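Heria and Zonton Open Registration for Small Snack Makers

28 August 2026 – The trade association Heria and its partner Zonton have opened registration for their autumn program for small producers of packaged cakes, biscuits and savory snacks. The program begins in October and is open to companies with no more than 15 employees. It gives them access to shared packing lines, help with labels in several languages, and a place in the joint catalog which is sent to 613 independent shops.

Many small bakeries make a good product but cannot sell it outside of their own town. The minimum order for printed film is often too high for them, and the rules for ingredient lists are different from one market to the next. Under the new program, members can order printed wrapping from 1000 pieces per flavor. The design work is done together with the packaging studio Reisinger.

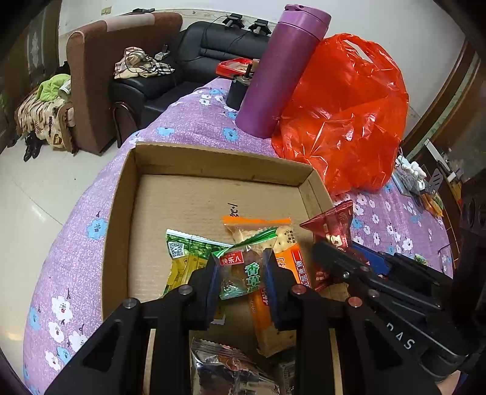

A wrapped cake packet with a transparent film, through which the cake can be seen.

"The customer wants to see what is inside, and he wants to read what is inside," said Aurelia Wyss, program director at Heria. "For a small company these two wishes are in competition, as there is so little space on the packet. We help to find the right balance, and we do it before the film is printed."

Each participant receives two consultation days. The first day is for the recipe and the shelf life, and the second is for the packet and the shipping carton. Thaddäus Gisler, who leads the technical part for Zonton, asks applicants to send their current packets together with the form, also when they are not satisfied with them.

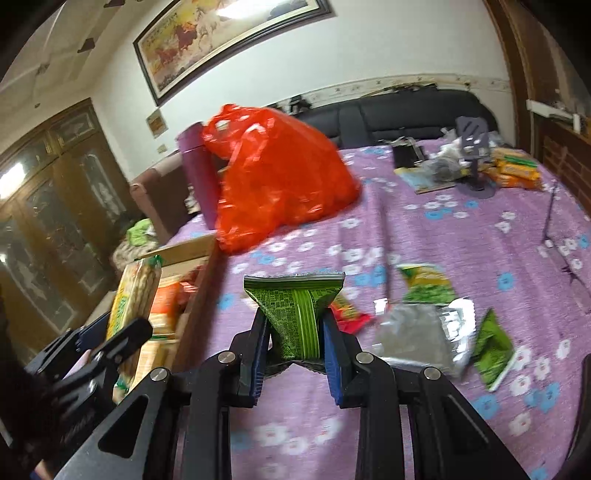 The fee for the full program remains the same as last year. Companies which took part before may register again with a new product, but first-time applicants have priority until the end of registration. Places are given in the order of arrival of the complete documents.

The results will be shown at the Fesum trade meeting, where buyers can taste the products and speak with the makers. Soledad Acuña is responsible for the tasting tables and will contact all participants about quantities and allergen cards.

Registration forms are available from the Heria office in English and German.

Press contact: Struan Dow, Heria Communications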